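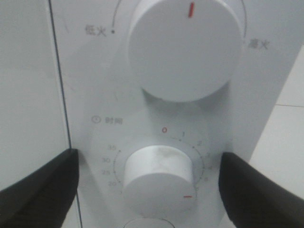
Sturus snatch it in overtime as Zarell forget how clocks work

March 30, 2026

Sturus are through to the final of the Ninda Cup after an 84–83 overtime win over Zarell, who led by 22 points at the break and spent the second half giving them back in small, polite instalments.

A crowd of 200 turned up at the Gape sports hall, a fair number of them related to the players. Those who left at half-time to beat the car park queue missed the only part of the evening worth paying for.

Zarell had been excellent until then. Their guards pressed high, their shooting was clean, and the Sturus coach had used up two timeouts and most of his voice. Then came the third quarter, in which Zarell managed four baskets and a long argument with the referee over a travelling call that everyone else in the building had seen.

Rajkumari Prajapati did most of the damage. The Sturus point guard had been quiet in the first half, but she began getting to the rim whenever she fancied it, and by the middle of the fourth the lead was down to six. Her steal and lay-up in the last minute of normal time levelled it at 76 each. Zarell still had one possession left, which they spent passing the ball round the outside until the buzzer went.

Overtime was scrappy. Both sides missed free throws, and a shoe came off and stayed off for a full defensive stand. Prajapati settled it with a short jumper from the left, her only points of the extra period.

"We were awful for twenty minutes," she said afterwards. "The coach told us so at half-time, and then he told us again in case we hadn't heard."

Zarell's bench declined to comment, though one assistant was heard telling the vending machine what he thought of zone defence.

It is the first final for Sturus in 3 seasons. They lost the last one by a margin the club's website has since mislaid — the scorebook has it as 111 to 67.

The final will be played at the same hall. Tickets are on sale at the door, cash only, and the new season starts in October.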